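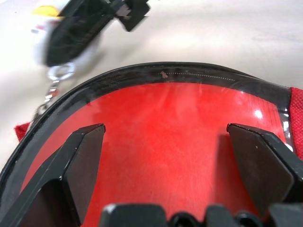
Sorry, but a case with a clear window is about the meanest thing you can hand to a remote-controlled gripper, and I'd want to see someone else's operators try it before I paid for anything.

That comment came in under our first listing for the Larkstead two-arm teaching kit, and we have left it up. We sell the kit. We also think most of what gets said about teaching kits is too generous, and this page tries to stick to what we would tell a customer on the phone.

Larkstead Two-Arm Teaching Kit
Supplied by Quintero

What it does
An operator moves a pair of hand controllers and the two robot arms follow. The recording software, Zutosum, saves the arm positions along with the camera views, and the saved runs can be used to train a policy. You can also switch the arms to free-drive and push them through the motion by hand. We suggest remote control for anything with two arms and a soft object. In free-drive your own hands end up in the camera views, and you need both of them just to move one arm well.

What it doesn't do
It doesn't make a task easy. Clear plastic is hard to judge through a wrist camera, because glare and wrinkles shift as the gripper moves in. Thin fabric gives the fingers very little to push against. There is no force feedback in the hand controllers, whatever you may have read on a reseller's page, so the operator is working by eye. Some people get used to it in an afternoon. Some never like it.

Table tennis case task
We use a zip-up paddle case for our own trials. It opens flat into two lobes, one clear and one black, and the paddle goes in the black side. One arm works at the edge of the case while the other deals with the paddle. On paper that is a simple job.
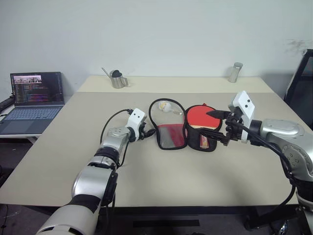

Page last changed: 15/03/2022

Where operators get stuck is the coordination. They watch one gripper and forget the other, which drifts or presses down harder than they meant. A policy trained on those runs will learn the drift as well. Zutosum lets you mark a run as bad and leave it out, but it won't spot a bad run for you. Somebody has to sit and watch.

How many runs do you need?
We are asked this more than anything else and we distrust most of the answers in circulation. For the case task we planned on 200 runs and kept 63. The rest had slips, long pauses or an arm in the wrong place at the start. You may do better. If a seller promises you a working policy from a fixed number of runs, ask which task, which object, and who was driving.

Storage on the base unit is 2000 GB. Camera views fill it faster than you would expect, so plan on an outside drive.

Fingers
Two finger styles fit the standard gripper mount. The solid ones have a firm inner pad and are the better choice for a paddle or a handle. The lattice ones are longer and bend a little around what they touch. We were doubtful about the lattice type and are still not sold on it for heavy objects, but it does reach into places the solid finger can't. 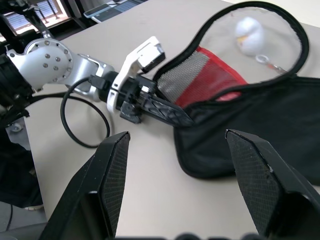
Bags and pouches are the main reason to buy a set. A long finger can go in at the mouth and hold the opening while the second arm brings something over. Mesh is a nuisance all the same. It can snag, and an operator looking through it from above can easily misjudge which side of the panel a small object is on. Use the other arm's wrist camera to check before you close the fingers.

In the box
Two arms with grippers
Two wrist cameras and one head camera
Hand controllers, pair
Solid fingers, two sets
Base unit with Zutosum installed
Power and data cables

Sold separately
Lattice fingers
Flonside table clamps (our own bench doesn't use them, and yours may not need them)

Returns
Unused kits can come back within the period on your invoice. Fingers that have been fitted can't. A demo can be booked at our shop through the end of July, and you are welcome to bring your own object, the more awkward the better.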